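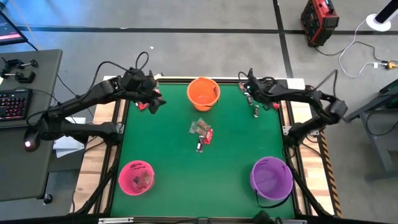

Snack sorting with two arms and three buckets. Pink has a little pile in it, orange and purple are still waiting.

I get asked a lot whether a machine can take over the tidying yet, and my answer is still "some of it, if you set things up nicely." Picking up small stuff and dropping it in a bucket is about as friendly as a chore gets, and even there a few habits help. Most of these work just as well for kids, or for me on a Sunday night with the pantry all over the counter.

Use open buckets with wide mouths. Lids are a whole second job! And flop the handles down to the outside before you start, so nothing gets snagged on the way in.

Give every bucket its own color. I used to label mine with tape, and then the tape fell off in October and I had crackers in with the cough drops for weeks. Orange, pink and purple are hard to mix up, even half asleep.

Work on a plain, flat surface. A green one is great for red packets and dark little bars. Clear wrappers are the tricky ones (they crinkle, they shine, and whatever is underneath shows through), so I'd save those for last or do them by hand.

Spread the pile out first. Two packets lying on top of each other look like one packet to a camera, and to me without my glasses. One sweep of the hand fixes it.

Keep the corners clear if you can. Things drift out there, and an arm has to fold up awkwardly to reach something right by its own base.

So what can't they do yet? Around my house, pretty much anything soft or sticky. I wouldn't hand over the laundry, and I wouldn't trust one with a ripped bag of chips. In the shop I'd say yes to sorting screws into bins and no to untangling the extension cords, which is the chore I'd pay good money to be rid of.

As for time, I did 36 wrapped snacks by hand in the time it takes to boil the kettle. Speed isn't why you'd want the help. You'd want it so you can go sit down with the tea.

Next week: getting the smell out of a cooler.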